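Liketti Grasp Scoring Module

Liketti is an add-on software module for bin-picking cells. It takes a depth image of the bin, proposes grasps for a parallel gripper, and ranks them by the chance that the lift will succeed. It was developed as a research method and is now supplied as a package for labs and integrators who work with mixed, unsorted items. This page covers the method, the trial results, and what is needed to run it.

Method

Most grasp rankers are trained on a single label per attempt: the item came up or it did not. Liketti uses two. The first is whether the fingers closed on something, taken from the finger gap after closing. The second is whether the item was still held at the top of the lift. The two labels are learned by separate output heads that share one image encoder, and the final score is the product of the two outputs.

Splitting the label matters most for soft and thin items. With a single label, a glove that slips out halfway up and a grasp that closes on air look the same to the network. With two, the first case still teaches the encoder where graspable material is. The effect is largest early in training, when successful lifts are few.

Grasp candidates are sampled from depth edges and from local surface height. No object models, class names or segmentation masks are used. The sampler returns 115 candidates per image by default. The ranker scores them in one batch and passes the top candidate to the motion planner. If the planner rejects it for a wall collision, the next one is tried.

Wall handling is a separate term and is not learned. Each candidate is checked against a simple model of the bin: four slanted planes and a floor. Earlier builds left this to the network, which learned to avoid the walls so well that it ignored anything lying along them. Moving the check into geometry brought those items back into play.

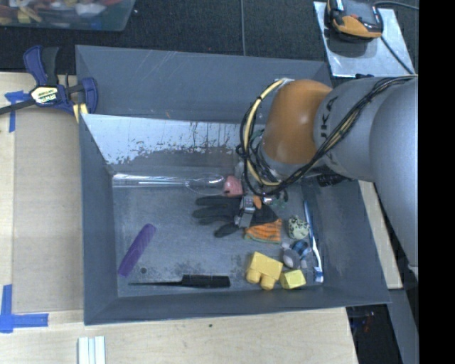

Item sets for the trials were chosen by Roxana Moldovan, who also wrote the test protocol. A set must mix rigid, soft, thin and clear items, and every item must fit within the finger opening in at least one pose. Items are tipped into the bin from a tote and are not arranged afterward. Long items tend to come to rest against or near a wall – the toothbrush along the base of the right wall is a typical case for the geometric check, as only grasps that close across its narrow side leave room for both fingers. The glove is the standard soft item, and a grasp across the middle, between fingers and cuff, is scored on the same terms as any other. Clear items are kept in the sets because depth sensors read them poorly. The transparent piece with the long stem belongs to this group, and so far the sampler finds fewer candidates on such items than on anything else.

Trial protocol

A trial is a sequence of attempts on one item set. It ends when the bin is empty or after 30 attempts, whichever comes first. A lifted item is set aside and not returned during the trial. If the same item is missed three times in a row, the arm makes one push move toward the bin center and the attempt counter continues. A trial is void if the bin shifts on the table, so the bin must be clamped or otherwise fixed.

Each ranker under comparison sees the same item sets, but not the same arrangements, as no two pours are alike. For this reason results are reported over full sets of trials and never for single ones.

Results

Two versions were compared: the two-label ranker described above, and a single-label baseline with the same encoder, the same sampler and the same training attempts. Each was run for 65 trials.

The two-label ranker emptied the bin in more trials than the baseline. The gain came mainly from soft and thin items. For rigid blocks and cubes there was no difference worth reporting. For clear items both versions did poorly, and the ranking was rarely at fault – in most failed attempts there was no good candidate in the list to begin with. Raising the number of candidates did not help.

A second test looked at training data. The two-label ranker was retrained on smaller shares of the attempt log until its performance matched the baseline trained on the full log. The match point moved between training runs with different random seeds, by more than we would like, and we do not quote a single value for it. Customers who need the per-seed results can request them with the evaluation package.

Known limits

Finger gap is a weak signal for very thin items. A comb lying flat can be held with the gap reading close to fully closed, and the first label is then wrong. Version 7 of the labeling script adds a motor current check that removes many of these errors, at the cost of a slower close.

Two items lifted together count as a success in the current scoring. This flatters both versions equally but should be kept in mind when comparing with figures from other systems.

The bin model assumes flat walls. Dents and lips are not represented, and the safety margin should be raised for damaged bins.

Requirements

Arm: six or more axes, with a position interface and a readable stop state.
Gripper: parallel, two fingers, with finger gap feedback. Suction is not supported.
Sensor: one fixed depth camera with a view of the full bin floor. Wrist-mounted cameras are supported through the Flokico bridge only.
Bin: rectangular, with straight or flared walls. Wall angle and floor size are entered at setup.
Host: Linux computer with a discrete graphics card.

Delivery

The package contains the trained ranker, the sampler, the bin model tool, the labeling script and the trial protocol as a printable sheet. Training code is included in the research license and left out of the integrator license. Retraining on the customer's own attempt log is advised whenever the finger shape changes. A change of bin needs only a new bin model.

The next release is planned for December and will add a separate sampler for clear items.

Related items
Flokico Camera Bridge
Ots Attempt Logger
Vemell Finger Set, Parallel
Liketti Evaluation Package

Last updated: November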